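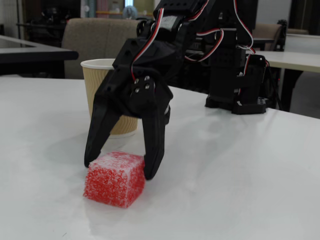
Conferences > Records and Archives > June 2022 > Speaker notes

Keeping Paper Safe in Small Town Archives
Speaker notes – Sorcha Ó Flaithearta, Taltthorpe Municipal Archive

Opening (three minutes)

Good morning, and thank you to the program office for the invitation. I am speaking on behalf of the Taltthorpe Municipal Archive, where I have managed the paper collections for 11 years. My subject this morning is the storage of town records in buildings that were not designed for them.

Ask for a show of hands: who stores records below ground level? Wait for the hands to go down before moving on.

The Taltthorpe building

The archive occupies the lower floor of the former county assessor's office. When the collection was transferred to us, it consisted of 661 boxes of council minutes, tax rolls, school registers, and building permits. The boxes were of mixed age and quality. Many were ordinary moving cartons, and the lower rows stood directly on a concrete floor.

Our first full survey was carried out in April of the following year. It recorded the condition of every box, its position on the shelf, and the nearest outside wall. The survey form is in the handout, page two. Delegates are welcome to copy it.

Pause here. If there are questions about staffing, hold them for the end.

Heat and damp

The two rooms behaved differently. The east room was steady through the year. The west room, which shares a wall with the boiler, was warm in winter and damp for most of the summer. We set an upper limit of 60 percent relative humidity, and staff now read the meters at opening and at closing.

Stress this point: the readings are written in a bound logbook and signed. A loose sheet was tried in the first year and two months of figures were lost.

The tax rolls were moved from the west room to the east room. The building permits took their place, as they had already been copied to film. This exchange cost nothing apart from staff time and remains the most useful step we have taken.

Boxes and shelving

The town approved the purchase of 1000 acid-free boxes over two budget years. Shelving was a separate matter. The Foley branch had steel units left over from a library closure, and these were transferred to us without charge. They were cleaned, checked for rust, and set away from the outside walls.

The bottom shelf is kept empty. Visitors often ask why we give up so much space. A pipe failed in the Zivstead records room some years ago, and the water stood about a hand's width deep overnight. Zivstead has kindly allowed us to share its report, and copies are on the table by the door.

Working with neighboring towns

Taltthorpe, Zivstead, and Vindthorpe now hold a joint supply of drying paper, plastic sheeting, and crates. It is stored at Vindthorpe, which has the only loading dock. Each town keeps a key, and the supply is checked twice a year.

The agreement is one page long. It names the person to call in each town and states who pays for what is used. We recommend that delegates have their own town attorney read any similar agreement before it is signed – ours asked for two changes, both sensible.

If time is short, omit the next paragraph.

Vindthorpe has also offered freezer space for wet volumes. This has been used once, for a set of school registers. The bindings needed repair afterward, but the pages could be read and were returned to the shelf.

Questions (ten minutes)

Repeat each question for those at the back. Likely subjects are the price of boxes, insurance, and the handling of mold. For mold, refer delegates to the handout, page four, and advise them to keep the affected boxes apart until a conservator has seen them.

Remind delegates to return the sample boxes to the front table.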